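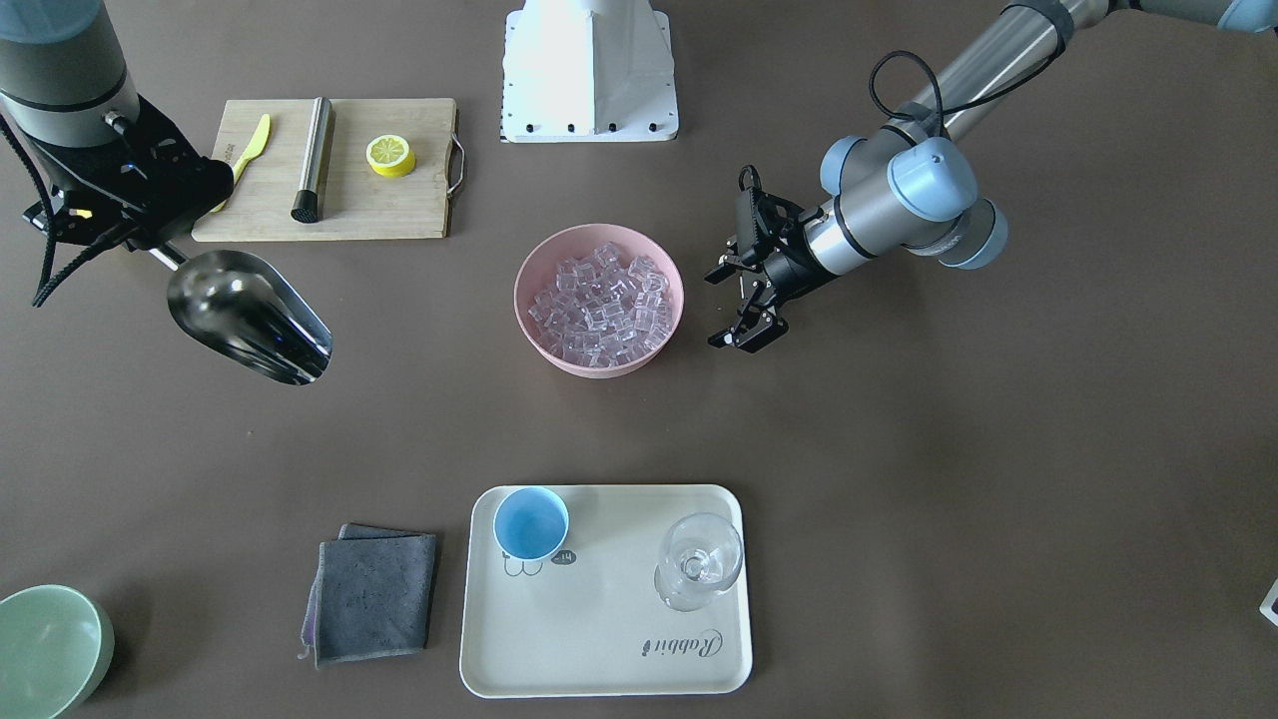
Search questions Go

Is it worth sealing a driveway in November?

A guy from Cultstead knocked and quoted me $400 to seal my asphalt before winter. He says one hard freeze will ruin it otherwise. It's made it through plenty of freezes already, so I have my doubts. Nights are in the 40s now. Anyone in Tonddale had this done so late in the year?

Hamish Pirihi
I'd pass. Most sealers want 50 degrees or better, day and night, while they cure. Read the label on whatever he's using - if he won't show you the pail, there's your answer. Sealer doesn't fix cracks either. Water gets in the cracks and freezes, and that is what breaks up asphalt. Clean them out, fill them on a dry, mild day with something rated for the temperature, and leave the coating until late spring. I did mine for under $100 and I'm still not sure the coating did much besides turn it black.

ondieki_3
got quoted 289 for same thing, said no, driveway is fine

Buton
Depends on the driveway. Ask for a written warranty, though I wouldn't put much faith in one from a door knocker.

Last updated 12/04/2021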